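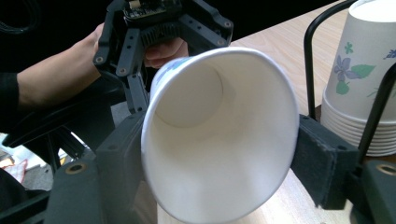 Cup on its side in my gripper, with the stack in the wire holder behind it.

28 November 2021

Went in for the afternoon to work on the cup task for the project class. Gopinath Varghese already had the room open. We have until February to get 400 good demonstrations, and before today we had 28. Aishwarya Salian says the count only matters if the demonstrations look alike, and she is right, but I would still like the number to be bigger.

The task is to take a paper cup and set it in the double holder. On paper it takes two lines to write. With a gripper in each hand it is slow work. I still squeeze too hard. The cups are thin and the rim goes oval as soon as the fingers close on it, and then the cup doesn't want to sit straight. Gopinath holds lower down and closes the fingers only until the cup stops sliding. I tried it his way for the second half and it was better, though my wrist got tired sooner.

We argued a little about whether both hands should be used every time. The sheet Aishwarya wrote for the class says the second gripper may rest if it isn't needed. Gopinath thinks it should always be somewhere near the holder, fingers open, so the start of the next step is the same for everyone. I don't mind either way. We did it his way today and I wrote that down in the log so it can be sorted out on Tuesday. 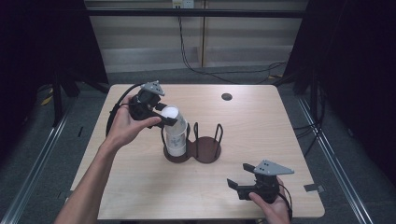
Left gripper on the rim, cup in the left ring. Right one open and waiting.

Took a break and ate the rest of the crackers. Aishwarya phoned to ask about the file names. We have been calling this set Canden and the earlier one Nadar, and two of the Nadar folders were saved under Canden by mistake. My fault, I think. I moved them back and checked that they open.

After the break we kept going until my hands were no good. I dropped 4 cups in a row and Gopinath said to stop. Those go in the folder for failed tries, which we are keeping in case the class wants to use them later.

The count at the end of the day was nearly 100. I have to go through them all before I can say how many are good. I looked at the first few at home and in one of them I let go too early, so that one is out.

Things for next time: bring a longer sleeve or a wrist band, ask who has the spare foam for the finger pads, print a new log sheet. I also need to write my half page for the class report. Gopinath wants me to explain how we chose the cup task, and I don't remember much about it except that Truvach was the other idea and it needed a drawer.

Home by seven. Soup and bread. Laundry is still in the machine and I'll hang it up in the morning.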